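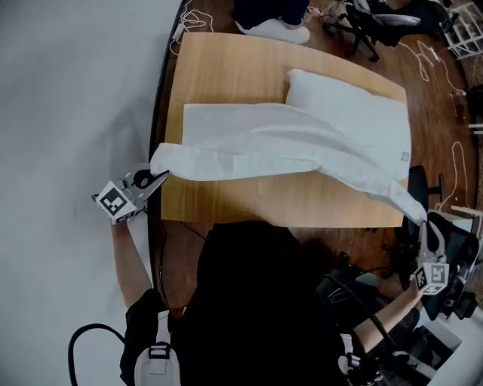
Revendre ses manuels universitaires à Tisden : questions fréquentes
Mise à jour : 9 février 2026

Qui peut vendre des livres sur Tisden ?
Toute personne majeure disposant d'une adresse postale en France métropolitaine et d'un compte bancaire à son nom. Il n'est pas nécessaire d'être étudiant. Les bibliothèques, les associations et les libraires passent par le formulaire professionnel, dont les conditions sont différentes.

Quels livres reprenez-vous ?
Les manuels, précis, recueils d'exercices et codes annotés munis d'un ISBN. Saisissez les 10 ou 13 chiffres sans tirets dans la barre de recherche. Si le titre nous intéresse, un prix de reprise s'affiche. Dans le cas contraire, vous pouvez activer une alerte : le prix de certains ouvrages revient en septembre, au moment de la rentrée.

Comment le prix est-il calculé ?
Il dépend de l'édition, de la demande et du nombre d'exemplaires déjà en stock. Une nouvelle édition fait en général chuter la valeur de la précédente. Le prix affiché est bloqué pendant 17 jours à partir de la validation de votre lot. Le colis doit nous parvenir dans ce délai. Passé cette date, le tarif du jour s'applique et nous vous demandons votre accord par courriel.

Y a-t-il un montant minimum ?
Oui, 30 euros par lot. Vous pouvez regrouper plusieurs titres, y compris de disciplines différentes.

Qui paie l'envoi ?
Tisden. Une étiquette prépayée Turnico est disponible dans votre espace vendeur dès la validation du lot. Imprimez-la, collez-la sur le carton et déposez celui-ci dans l'un des 645 points relais Turnico. Conservez la preuve de dépôt jusqu'au paiement. Si vous n'avez pas d'imprimante, choisissez l'option « code mobile » et présentez-le au comptoir.

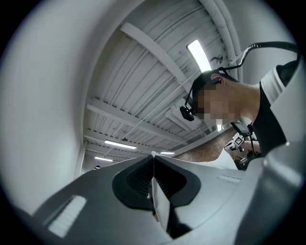
Gros plan : bande de papier blanc plié et grille noire à mailles fines.

Comment emballer les livres ?
Dans un carton rigide, à plat, sans espace vide. Les enveloppes à bulles sont acceptées pour un seul livre broché. Les dommages dus à un emballage insuffisant ne sont pas pris en charge.

Les livres surlignés ou annotés sont-ils acceptés ?
Le surlignage léger et les notes au crayon sont acceptés. Nous refusons les pages manquantes, les traces d'humidité, les reliures cassées et les exercices remplis au stylo. Les spécimens réservés aux enseignants ne sont jamais repris.

Et si le code d'accès en ligne a déjà été utilisé ?
Indiquez-le au moment de la saisie. Le prix de reprise est alors recalculé. Pour les manuels de la collection Bassey, vendus avec une plateforme d'exercices, le livre seul est repris à condition que le cahier central soit présent.

Quand suis-je payé ?
Le contrôle des livres a lieu dans notre atelier de Westura. Le virement part dans les cinq jours ouvrés qui suivent la réception. Le paiement par chèque reste possible sur demande, avec un délai plus long.

Que se passe-t-il si un livre est refusé ?
Vous recevez un courriel indiquant le motif. Vous avez alors le choix entre le retour, à vos frais, et le recyclage gratuit. Sans réponse de votre part sous deux semaines, le livre est recyclé. Les autres titres du lot sont payés normalement.

Puis-je annuler une vente ?
Oui, tant que le colis n'a pas été déposé. Rendez-vous dans « Mes lots », puis « Annuler ». L'étiquette est désactivée et ne doit plus être utilisée.

Mon colis n'apparaît pas dans le suivi. Que faire ?
Attendez deux jours ouvrés après le dépôt, puis écrivez-nous depuis votre espace vendeur en joignant la preuve de dépôt et le numéro du lot. Un colis perdu par le transporteur est indemnisé au prix de reprise validé, dans la limite de 154 euros.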